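**Paper, again**

Two weeks without a mug. That was the bet, and I lost it by the first Thursday, but the cups stayed on my desk and I kept looking at them. Plain white, no sleeve, no logo. Bought a carton of 534 from Mamov and have been giving them away ever since.

Saoirse Horgan buys for the Dirkidlow coffee counters, three of them, all paper. She squeezes a cup before she orders. Thumb and finger, just under the rim. "If it goes oval and stays oval, I send it back." She sent back a whole pallet in January. The rim does most of the work, she says - that rolled edge is what keeps the thing round when you grab it half asleep.

Tianyou Lu doesn't care about rims. He cares about the bottom. Pours in coffee, sets the cup on a napkin, goes off to do emails. Comes back, lifts it, looks for a ring. His favorite so far is a plain one from Gandetti, he's gone through two sleeves of them and is oddly protective of whats left.

I tried his napkin thing at home. Four cups in a row on the counter, hot tea, then a long phone call with my sister. One ring, small. The rest were fine and I drank all of it, lukewarm, standing up. 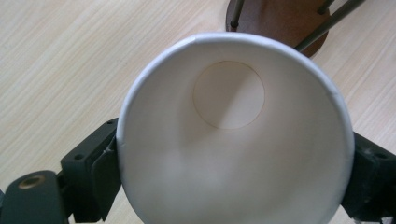
Moushumi Gamage wants hers heavier. Double wall, tight lid, something she can carry up the hill from the Boateng bus stop and not burn her hand. Fair enough. But the thick ones don't nest as well and my cupboard is shallow, so single wall it is, with a second cup slipped under when the water's just boiled.

Store them upside down, by the way. Dust gets in otherwise, and you wont see it til the milk goes in. I have a sleeve open by the kettle now and the mugs are back too, on the shelf above.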